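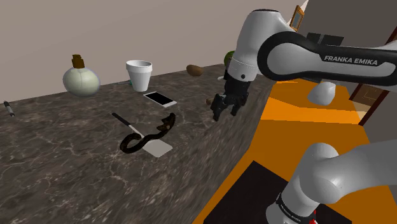 The robotics club at Parnel High spent 17 weeks on one task: getting a simulated arm to pick a spatula off a cluttered kitchen counter.

"We thought the arm would be the hard part," said the club's captain, a junior. "It was the clutter."

Members run 90 trials per version after school and log every miss. The team is entered in the Tastby Challenge in June.

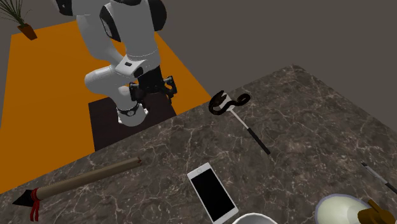
Treloar, last year's winner, told the club to expect new object layouts on the day. The captain has set aside two meetings to practice for that.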